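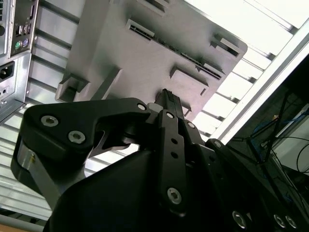
Issue 137

Farkaseo is showing its new tablet in November. The company put up a teaser page this morning with a side view and one line of text about the battery. No name yet, but the retail listings call it the Punum 10.

2/ The teaser says "two days between charges." There is no word on what kind of use that means. The last Punum was sold as an all-day tablet, and mine gets to dinner if I keep the brightness down and leave video alone.

3/ What the listings agree on: a 10-inch screen, 4 speakers, and a choice of two storage sizes. They don't agree on memory. One store has it at the same amount as the old model and another has it doubled. I would wait on that one.

4/ Weight is the part I care about. The old one was over a pound and you felt it reading in bed. Farkaseo hasn't given a number for the new one. The side view looks thinner, but teaser pictures always look thinner.

5/ Charging port is on the short side again. If you use it in a stand, you already know the problem. The Grendholm folio case got around it with a cutout and a right-angle cable, and I expect they will do the same thing this time.

6/ Speaking of Grendholm, their store page has a placeholder for a keyboard case for the new model. No price, no pictures. The page says "ships at launch," and last time that meant five weeks later. I ordered mine the first day and still had to use a borrowed Bluetooth keyboard for a month.

7/ Several people asked if the old pen will work. The teaser page doesn't mention a pen at all. The support page for the current pen was edited this week and now says "select Punum tablets" where it used to list the models by name. Read that however you like.

8/ Price. Khumalo, the retailer, had a listing up for part of the afternoon with the base model at the same price as the old one. It was gone by 4 p.m. I saw it myself, but a placeholder price is a placeholder price, so don't plan around it.

9/ Software: the current Punum got two big updates and then only security fixes. Farkaseo has not said how long the new one will be covered. For me that matters more than the speakers. If they promise four years I'll probably buy one. If they say nothing I'll keep what I have.

10/ If you need a tablet right now, the old model is marked down at Khumalo and a couple of other places. It is fine for reading, email and video. It's slow with a lot of tabs open, and the front camera is poor. Check the return window before you order, so you can send it back if the new one is worth it.

11/ Correction to 3: a reader pointed out that the smaller storage size is only listed in white. The larger one comes in white and dark green. I had both sizes down for both colors.

12/ I'll post the full specs in this thread when Farkaseo puts them up. Replies are open if you've seen a listing I missed. Please include the store name.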